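When the Robot Clears the Counter: A Talk With Britt-Marie Backlund

Britt-Marie Backlund has run the kitchens at Drerlow, a catering company that supplies staff canteens, for most of her working life. 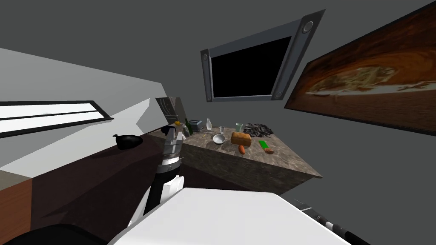
She didn't ask for robots. The owners had already signed with a supplier, Tandetti, when she heard about it, and her first question was who would be cleaning up after them. "I was told the robots would be doing the cleaning up," she says. "So then I asked who was going to teach them what goes where."

Part of the answer was simulation. Before a two-armed machine is given a new job in one of her kitchens, it practices on a computer model of a counter with the sort of things people leave on one: bread, a glass, a bowl, a bottle. Backlund was asked to look at the early versions and say what was wrong with them.

"They were too tidy. Everything stood in a row. I said, put a cloth in a heap at the back. Put something small next to something tall. That's a counter at two in the afternoon."

Her colleague Roald Tangen now spends three mornings a week on this. He was a dishwasher and prep cook before. These days he goes through the failed attempts and writes a line on each – grip too low, wrong order, glass moved first when the bowl should have been. In February he got through 978 of them.

"It's slow work and my back is better," Tangen says. "I do miss the radio and the others talking. You sit alone with it." He gets the same hourly wage as before, and he thinks it should be higher. The union representative, Eilif Ekström, agrees and has raised it twice.

Ekström is less worried about job losses than he was a year ago. Drerlow has 56 kitchen employees and has promised in writing that none will be let go on account of the machines. What bothers him is the pace. "If the robot clears at night, the morning shift is expected to start cooking at once. That half hour of wiping down was when people woke up and sorted out who was doing what. It's gone now."

Backlund has heard this complaint and takes it seriously. She has put fifteen minutes back into the morning shift, with coffee, and the owners have accepted it for now.

I ask what the robots still can't be given. Knives, she says at once. Also anything a cook has set aside on purpose. A bowl at the back of the counter may be dirty, or it may be somebody's dough. "A new person would ask. So we've started using a red tray. If it's on the red tray, leave it alone. The cooks forget the tray more often than the robot does."

The second kitchen, at Zarau, is due to get its machine after the summer. Tangen has been asked to train two people there to do the reviewing. He has said yes, provided they can sit in the same room.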